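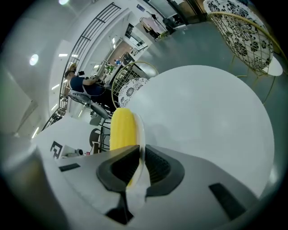

Yellow and ridged, which is my whole summer in two words.

I have been growing sweet corn for four years now and this was the year I finally got it right, so please forgive the length of this post. I have a lot to say and my family has stopped listening!

A little background for new readers. Our yard in Foltdale is small, it slopes, and the back third gets shade from the neighbor's garage after two in the afternoon. Every book I own says not to bother with corn in a yard like that. I bothered anyway. Year one I planted a single long row along the fence, because that is how fields look from the highway, and I got ears with maybe 30 kernels apiece. They looked like an old boxer's smile. Year two was raccoons. Year three was better, then a windstorm in August laid the whole patch flat.

So last winter I wrote to Morven Gunn, who runs the seed swap over in Dradville, and asked her what I was doing wrong. She wrote back four pages. Four! By hand! The big thing, the thing I should have picked up years ago, is that corn is pollinated by wind. The tassels at the top drop pollen and it has to land on the silks below, and every single silk leads to one kernel. One silk, one kernel. I read that line out loud at breakfast. If a silk doesn't get its grain of pollen you get a gap, and a single row along a fence lets most of the pollen blow off to somebody else's driveway.

Plant in a block, she said. Square as you can make it. I gave up the zucchini bed (no tears) and made a block of short rows, stalks a foot apart, rows a bit over two feet apart. I started it at the end of April under old storm windows to warm the soil, then pulled the glass off once the shoots were up.

The variety is one Morven calls Moen, which she got from a farmer years back and has kept going ever since. It's not one of the super sweet kinds. It tastes like corn, if that makes sense, with a bit of chew to it, and it holds up on the grill. The stalks stay short, almost six feet, and I think that helped a lot with the wind. I hilled soil up around the base twice as well, once at knee height and again right before the tassels came.

Then feeding. Corn is hungry! I had been giving it one handful of fertilizer at planting and wishing it well. This year I fed it at planting, again at knee height and once more when the silks showed, and the leaves were so dark they were nearly blue. I watered deep at the roots every third morning before work. Coffee in one hand, hose in the other — my favorite part of the day all summer.

I also helped the pollen along, which felt silly and was so much fun. You go out mid-morning, when the dew is gone, and give each stalk a shake. You can see the pollen come down like yellow dust when the light is right. My neighbor Cameron Innes watched me do this over the fence for a solid week before he asked. Now he wants a block of his own next year, and we'll have to work out our timing if he grows popcorn, which he's threatening to do. The two will cross if they flower together and we'd both be sorry.

As for knowing when to pick, I wait until the silks are brown and dry right down to the husk, then peel back a little at the tip and press a kernel with my thumbnail. Clear juice, wait. Milky juice, put the water on. I mean that pretty literally. The first ears went from stalk to pot in under ten minutes, and Jessie Sutherland, who claimed not to care for corn, had three.

We ate it boiled, grilled, cut off into a skillet with butter and green onion, and in a chowder I'm still fiddling with (too much thyme, I think). The bare cobs make a lovely stock, by the way. Cover them with water, add an onion and a bay leaf, simmer an hour. It comes out pale gold and sweet and it made the best risotto I've ever cooked.

I left six of the best ears on the stalks to dry for seed. Morven says you really want seed from lots of plants or the line gets weak after a while, so I'm going to swap half of mine for some of hers. If anybody near Dradville has kept Moen going too, please write to me, I'd love to trade.

Next up is garlic, as soon as I've cleared the stalks. They are a lot tougher to pull than I remembered and I've already bent one fork.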